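What I Learned About Mattresses at a Robot Open Day

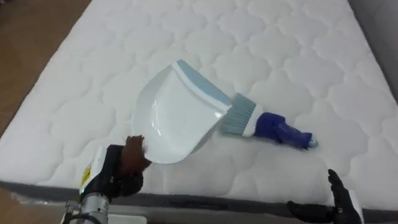 Page last changed: February

I went to the open day at Stomen expecting to stand at the back with a cup of tea, and I came home with a page full of notes about dustpans. My neighbour Viorica Dimitriou had the spare ticket and I had the free afternoon, so off we went on the two o'clock bus. Regular readers will know I can't pass a bed without wanting to strip it, and it was a great treat to find that one of the rooms was given over to bed cleaning, with a bare white quilted mattress and a robot with two hands to work on it.

The two people looking after the room were Hussam Nseir and his brother Qusai, and they were very patient with us. Hussam did the talking and Qusai kept an eye on the machine. There were 14 of us crowded in by the door, and I'm afraid I asked more than my share of questions (Viorica says half of them, which is unkind).

I was pleased to see the robot had been given a plain hand brush and a dustpan, the sort anybody has under the sink. It had the dustpan in its left hand, tilted, lip down, with dark fingers pinched round the bottom corner, and the brush was lying ready on the quilting with its bristles nearly up against the pan. The right hand was open and waiting. I watched that hand the way you watch a child about to pour its own milk!

Anyway, on to the tips, some of them from the day and some of them my own, which I found myself muttering all the way through.

Brush before you vacuum

I have always done this and Hussam said he'd been brought up the same way. A quilted top has seams that sit lower than the padding, and crumbs, fluff and bits of thread settle down into them. A vacuum nozzle tends to ride over the top. Go along the seams with a soft hand brush first, following the curve of the stitching if it has one, and then vacuum. On a scalloped pattern this is slow going, so put the wireless on.

Keep one brush for beds only

Please don't use the one that does the hearth. A soft, wide head is best, and light bristles are handy as you can see when they want washing. I wash mine in warm water with a drop of washing-up liquid, shake it hard out of the back door and hang it up by the hole in the handle. Never stand a wet brush on its bristles or it will be bent for good.

Wipe the underside of the dustpan

I said this one out loud, I couldn't help myself. If the pan has been on the kitchen floor and you then set it down on white fabric, you will be sorry. A damp cloth over the bottom, a dry one after it, and you're safe. Qusai very kindly wrote it down on his clipboard.

Tilt and press

Hold the pan so the lip is pressed a little way into the padding and sweep towards it in short strokes. If the lip hovers above the fabric, everything goes underneath and you're chasing the same crumb up and down the bed. Hussam told us that getting the tilt right had taken them 21 days, and that soft surfaces are much harder for a robot than a floor, as the surface gives when you lean on it. I felt rather better about my own early efforts after that.

Work from the headboard down

Dust gathers where the mattress meets the headboard, especially an upholstered one, so begin there and bring it all towards the foot. If you can pull the mattress forward a few inches, do. Maiara Trindade, who was standing next to me and used to clean rooms at the Hondon guest house, slides an old pillowcase over her hand and runs it down the gap. I tried it that same evening — I shan't tell you what came out.

Don't forget the side band

The strip round the edge gets missed in almost every house I've been in. A dark one hides marks but shows up lint something terrible. Use a barely damp cloth, wrung out until your wrists ache, and go round once in the same direction.

For a stale mattress

Sprinkle bicarbonate of soda thinly through a tea strainer, leave it for 4 hours with the window open, then brush and vacuum. Thinly, mind. If you heap it on, it packs into the seams and you'll be picking it out until Easter. Do check the care label first, as some makers would sooner you didn't.

We stayed nearly until closing, and Viorica had to fetch me out of there in the end, as she wanted to see the towel folding in the next room. I have seven more pages of scribble from that, mostly on corners, and I'll type them up when I've made sense of my handwriting.

Sigrun Løken has written to ask whether the brushing works on a mattress with buttons. It does, Sigrun, but use an old soft toothbrush round each button and go gently with the thread.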